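Kitchen Tasks Project: progress report to the Wastholm fund, May 2022

Hello all. You asked for something shorter and less stuffed with tables than the February report, so I've written it as I'd tell it to you over a cup of tea, and the spreadsheets can follow for anyone who wants them.

The headline is that we're collecting properly now. By the close of the last session we had 217 complete examples of the cutlery task that passed checking, against a target of 800 for the whole grant. I know that looks thin. Most of the early weeks went on getting home kitchens lined up and on teaching people to work at a steady pace, and neither of those shows up in a total. The rate has picked up a lot and I'm not losing sleep over it (well, not much).

For anyone new to the fund, the idea is that people do ordinary kitchen jobs with a pair of hand-held grippers that record as they go, and the learning system, Ciko, is trained on what they did. We picked putting chopsticks and spoons into a drainer as our first job, and I'm still very glad we did, even though it's fiddlier than it sounds.
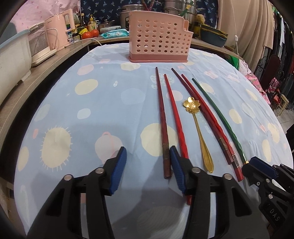
Thin things are where Ciko has been weakest from the start. It would happily close on a mug or a box, but give it something narrow lying flat and it pinched the air just above, or came down too far to one side. So we've been asking for a great many starts with the pieces laid out side by side, and with a mixture of sorts. Red chopsticks, dark reddish-brown ones and a green one with a twisted handle, plus a gold-coloured spoon with a bowl like a flower, give it far more to chew on than a matching set would. I've also stopped asking people to use a plain surface. A light blue cloth with cream and pink shapes all over it is exactly what a real family table looks like, and Ciko has to learn that a printed circle isn't something to pick up. We had a batch in February done entirely on bare tabletop and the model trained on it was hopeless the moment it met a pattern. I won't be repeating that.

Now the checking, which has eaten more hours than I budgeted for. Every example is watched through by one person and marked keep, trim or bin. Trim mostly means a long dither at the start while somebody gets comfortable. Bin means a dropped piece that wasn't picked up again, or a gripper drifting out of the recording for too long. Dropped pieces that are picked up again stay in — I went back and forth on this, but a system that has only ever seen perfect runs has no idea what to do when a chopstick rolls.

The other thing I changed was the order. People were always starting with whatever lay nearest their right hand, and Ciko learned that habit beautifully, so now there's a card with a different order for each run. Everyone grumbled about the cards for a session or so and then got used to them. We also ask for the drainer to be shifted between runs, sometimes to the far side of the table and sometimes close in, with some pieces already standing in it for part of the set.
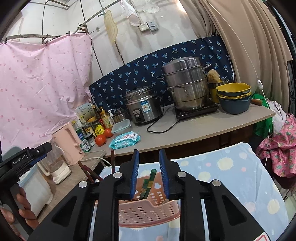

Beatrice Mussa thinks I'm still being too gentle about this, and she'd like it in the report. Her view is that a drainer with pieces already in it is a different job from an empty one, that we should count the two separately, and that I shouldn't claim progress on "the cutlery task" until both are well covered. She also wrote that she would rather have 100 good runs into a half-full drainer than twice that into an empty one. I've come round to most of it. From the next session they'll be logged under separate headings, and I'll go back over the ones we've already kept and sort them too.

On money, we're inside the budget. Travel to Drirnenach came in lower than planned, and I'd like your permission to move what's left to paying people for longer sessions, as the second hour is nearly always better than the first. Amoah, our labelling tool, still crashes on long recordings. There's a workaround (cut them in half first) and a proper fix is promised, but I'd sooner not put a date on it.

What I need from you is a yes or no on the travel money, and a decision on whether spoons and chopsticks should stay together in the next batch or be split. I lean towards together. If you want to watch a few of the recordings before deciding, say so and I'll send a selection, bad ones included.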